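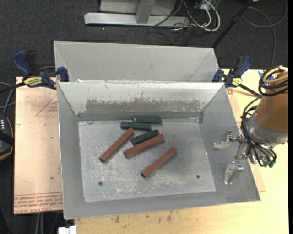 Macarena Quintana asks whether the two bins may be set on the table without clamps when the blocks are to be used for a single short session. They may not. The bins are to be clamped before any blocks are placed in them, whatever the length of the session. The procedure is given in full in this section and replaces the loose sheet issued with earlier Derncombe bin sets.

Section 3. Placing the Bins and Loading the Blocks

3.1 Before You Begin

Confirm that the following items are at hand:

Two sheet metal bins of matching size, with sloped walls
Bar clamps, sufficient to hold both sides of the pair
Wooden blocks, red and green, in equal numbers
A dry cloth and a soft brush
Work gloves

The table must be level and must stand 86 cm from floor to tabletop. The top must be no less than 22 mm thick where the clamps are to be attached. Tables with a glass top or a folding leaf are not suitable.

Leave 1,000 mm of clear floor along the side from which the bins will be loaded.

CAUTION: The rims and corners of the bins are cut metal. Wear gloves when lifting, turning, or carrying them.

3.2 Preparing the Bins

1. Brush out each bin. Begin at the top of the slopes and finish at the floor.
2. Wipe the slopes and the floor with the dry cloth. Do not use steel wool or scouring powder.
3. Run a gloved finger along the rim. A bin with a raised burr is to be set aside and reported to the Tendham supply desk.
4. Inspect the holes in the floor of the bin. They are to be left open. Do not cover them with tape.

NOTE: Scuffs, gray smears, and pale patches are to be expected on galvanized metal that has been in use. They do not affect the service of the bin and need not be polished out. Reddish rust that comes away on the cloth is a different matter, and a bin in that condition should be withdrawn.

3.3 Clamping the Bins to the Table

1. Set the first bin on the table with its long wall parallel to the table edge.
2. Set the second bin directly behind it, so that the two meet along the top edge. There should be no gap through which a block could slip.
3. Fit a clamp at the left side of the pair. Tighten it by hand until the jaw touches the metal, and stop there.
4. Fit a clamp at the right side in the same way.
5. Check that the bins have not shifted out of line. Correct them now if they have.
6. Tighten both sides in turn, a little at a time.
7. Press down on each outer corner. If the bin rocks, loosen the clamps and repeat from step 3. An additional clamp may be fitted near a corner that continues to lift.

CAUTION: Do not overtighten. The rim of the bin will bend before the clamp slips, and a bent rim cannot be restored to true by hand.

NOTE: Clamp bars may extend beyond the bins. Turn them so that they do not project over the side where people pass.

3.4 Loading the Blocks

The usual load is three red blocks and three green. Use one bin only and leave the other empty.

1. Examine each block. Those with splinters, split ends, or flaking paint are to be returned to the box marked for repair.
2. Hold the blocks low over the floor of the bin and release them. Do not throw them against the slopes.
3. Allow the blocks to lie as they fall. Blocks that cross or rest on one another are acceptable and need not be straightened.
4. If a block comes to rest on a slope, move it down to the flat floor.
5. Confirm that no block stands higher than the rim.

Worn paint along the edges of a block is acceptable provided that its color can be recognized without hesitation under the room lights. Where there is doubt, compare it with a new block of each color. Blocks from the Breathnach set are slightly longer and must not be mixed with those supplied here.

3.5 Moving Blocks from One Bin to the Other

The blocks may be transferred all together or one color at a time. When sorting by color, finish with one color before starting on the next. Blocks on top are taken first. A block that lies beneath another should not be pulled out from under it, as the upper block may strike the rim.

Any block that falls to the floor is to be picked up, wiped, and examined as in 3.4, step 1, before it is returned to use.

3.6 After Use

1. Remove all blocks and check that both colors are complete.
2. Brush the dust from the bins.
3. Loosen the clamps on both sides before removing either one.
4. Lift the bins away singly. Do not drag them across the tabletop.
5. Store the bins nested, open side up, with a sheet of paper between them.

If the bins are to remain in place for the following session, the clamps may be left on. Repeat the corner check in 3.3, step 7, before the blocks are loaded again.

Replacement blocks and bins are ordered on the Ponico form, which must be signed by the room supervisor. Requests concerning clamps should be addressed to Puspita Sinaga at the Tendham supply desk. Orders for the new term close at the end of September.

Continue to Section 4, Care and Repainting of the Blocks.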